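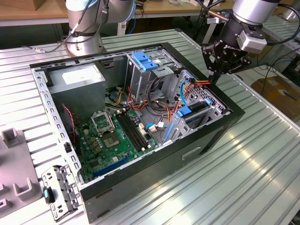

**Wavov** is a software package for planning and supervising the disassembly of used electronic equipment by robot arms. It connects a perception module, a task planner and a motion layer, and it keeps a common record of the object while the object is being taken apart. The package is used mostly on desktop computers. A typical work cell has two arms on a metal table, and the computer case lies on its side with the side panel removed, so that the motherboard, the power supply and the drive cage can all be reached from above. Wavov was first written at Aditz, a recycling technology firm, and is now maintained together with users from several laboratories.

## Background

Early programs for disassembly cells were usually fixed sequences. An engineer recorded the positions for one computer model, and the arm repeated them. This was acceptable in a line with many equal units, but used computers arrive in mixed batches, and two cases of the same model can differ inside after some years of repairs. Cards are missing, cables are routed in another way, a screw has been replaced by one with a different head.

The developers of Wavov decided that the program should not store a sequence at all. It stores what is known about parts and how they are fastened to each other, and a sequence is computed again after every action. The first version did this slowly. A new plan could take up to 15 seconds, during which the arms stood still. In the second version the planner was replaced with Magagula (see below), and most of the waiting disappeared.

## Architecture

Wavov runs as a group of separate processes. They exchange messages through Jarkport, a small communication layer which was developed for another project at Aditz and later separated from it. Jarkport gives each message a time stamp and a source, and it refuses messages that are too old. This is important for the arms, as a grasp computed from an old camera picture may be wrong by several millimeters.

The main processes are:

- **the part model**, a graph in which each node is a part and each edge is a connection such as a screw, a clip, a plug or simple contact;
- **perception**, which proposes changes to the graph;
- **Magagula**, the task planner;
- **the motion layer**, which turns a task into joint movements;
- **the monitor**, which can stop any of the others.

Only the part model may write to the graph. Perception and the arms send proposals, and the part model accepts or refuses them. New users often find this inconvenient, but it makes errors easier to find afterwards, as every change has one entry in the log.

### Perception

Perception uses fixed cameras and a camera near the gripper. The fixed cameras give the position of the case and of the large parts. The near camera is used for screws, clips and plugs, which are too small to be found from a distance with enough certainty.

Rigid parts are matched against a library of shapes. The library that is delivered with the package has 435 entries, and users can add their own. Each match carries a confidence value, and a part with low confidence is kept in the graph as "unknown solid". The planner may move around an unknown solid, but it may not grasp it. 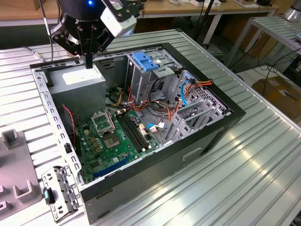 Cables are treated differently. A power cable has no fixed shape, so the library can not contain it. Wavov represents a cable as a chain of short segments with a color and, where it is visible, a plug at each end. When one part of the chain is hidden under another cable, the segments in between are marked as guessed. The planner gives a higher cost to any movement that passes through guessed segments, and for this reason the arms often approach a bundle from its side, even if the way from above is shorter.

A cable can also change its position when something near it is touched. After each action the chains inside a certain radius are deleted and computed again. The radius is a setting – most users leave it at the standard value.

### Task planning

Magagula receives the graph and a goal, for example "memory modules removed, board not damaged". It searches backward from the goal and asks at each step what must be loosened first. The result is a partly ordered plan, in which steps that do not depend on each other may be done by either arm.

The planner knows 54 types of action. Most of them are simple (pull, lift, unscrew, open lever), and a small number are combined actions for both arms, where one arm holds a part and the other works on it. Combined actions are costly to compute and are tried only when no simple action is possible.

A goal can also be negative. The user may write that a certain part must stay in its place, and Magagula will then treat it as a wall.

### Motion layer

The motion layer checks collisions against the graph and against a coarse map of the cell, which contains the table, the fixtures and the bases of the arms. Inside a computer case the free space is small, and a gripper with several fingers needs more room than its fingertips. Earlier versions used one simple box for the entire gripper. Many positions close to the walls of the case were refused although they were safe. The present version uses a separate shape for each finger, and one for the sensor housing if the gripper has it.

When the fingers touch something, control changes from position to force. The force limits are stored with the connection type, and a plug has other limits than a clip.

## Initial state and checks
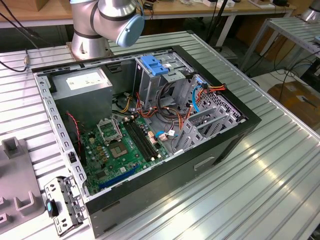 Each run begins with a survey, in which perception builds the first graph and the operator confirms it on the screen. The survey must record missing parts as carefully as present ones. In many used computers the memory slots are empty and there is nothing in the processor socket, with its metal bracket standing open, while the power cables still run across the case to the drive cage. A planner that assumed a complete computer would spend time on a processor that is not there, and might also plan a path through the open bracket. In Wavov the bracket is a part with two states, open and closed, and the collision shape is different for each. Parts lying on the table beside the case, such as a removed metal bracket, are entered as obstacles and get no connections in the graph.

The operator can correct the survey by hand. Corrections are saved, and they may be used later as training data for perception.

## Limitations

Wavov does not handle glued parts, and it has no model for parts which bend permanently. Thin sheet metal is treated as rigid. Dark cables in front of a dark wall of the case are found less often than colored ones, and the documentation recommends additional light from a low angle. Strong reflections from metal tables can produce false edges, so the table is normally masked before the survey.

The log files become large during long runs, and the tool for reading them works only from the command line.

## Versions

Version 2 introduced Magagula and the separate finger shapes. The maintenance release of August 2024 changed the format of the shape library, and older libraries must be converted before use. A graphical log reader is planned.

## See also

- Disassembly planning
- Motion planning
- Force control
- Deformable object tracking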